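Software Release Inspection, Gripper Perception and Control Stack
Site: Calutley bench
Inspected: July 9, 2018
Build: Kestero planner, Vukik tracking module

Marks used: OK, FIX, HOLD. Comments are the inspector's own and have not been softened.

1. Tracking

1.1 Both finger markers decode at full opening. OK
1.2 Marker IDs match the config file. FIX
Left and right were swapped in the file. The software had been mirroring them back in a function called temp_flip, dated last November. Remove both mistakes in the same commit, please.
1.3 Lens calibration loaded, not the default. OK
Straight table edges come out bent in the raw view and should stay bent until the undistort step. Someone had been undistorting twice, with great care.

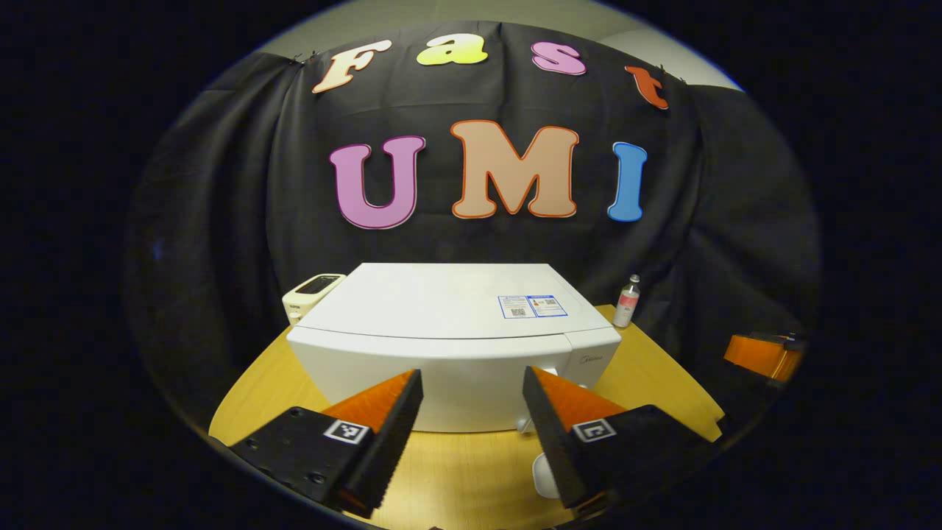 1.4 Lost-marker behavior: hold the last width for 50 ms, then raise a fault. HOLD
It holds the last width. It then goes on holding it, with what I can only call loyalty. The Grube log viewer reported "nominal" for the whole stretch.
1.5 Black border masked before feature matching. OK
Last build found plenty of features in it.

2. Logging

2.1 Timestamps increase. OK
Low bar, but we have missed it before.
2.2 Dropped frames reported. FIX
They are reported as a percentage, rounded to a whole number, so 2 dropped frames in 1,456 comes out as zero. Print the count.
2.3 Disk-full test. OK
Stops recording and says so. Earlier builds just stopped recording.

3. Scene setup versus planner file

3.1 Table height in the file agrees with the table. OK
3.2 Keep-out boxes cover the white appliances. FIX
The box for the large one has no lid clearance. The planner believes lids are a rumor.
3.3 Small items handled by perception, not hard-coded. HOLD
Clear bottle tops and white things on light wood are where the segmenter gets creative. A divided tray needs to come back as a single object - at present each compartment gets its own ID and its own opinion about being picked up.
3.4 Backdrop lettering excluded from the object list. OK
Seven letters, no grasp proposals. The "M" was a near thing. 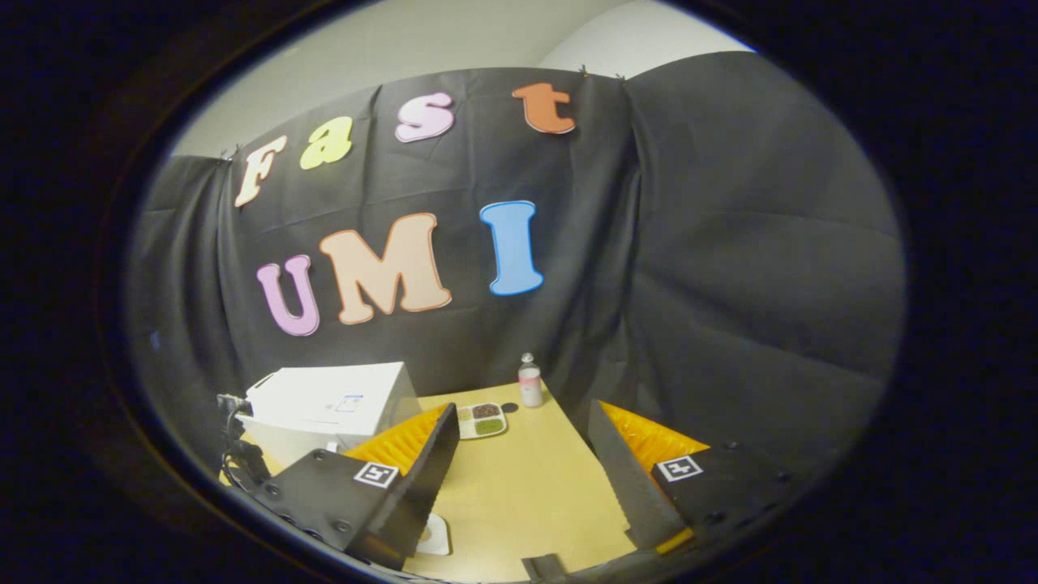
4. Limits and stops

4.1 Stop command tested with the planner busy. OK
4.2 Width command clamped in the driver as well as the interface. FIX
Typing 2,000 into the interface gets a polite refusal. Sending it from a script gets no refusal of any kind.
4.3 Restart after a fault needs a person to confirm. OK
The dialog's two buttons are labeled "Yes" and "Continue." Change one.

Result: HOLD. Reinspect 1.4 and 3.3 on the next build. The FIX items can go in together, temp_flip first.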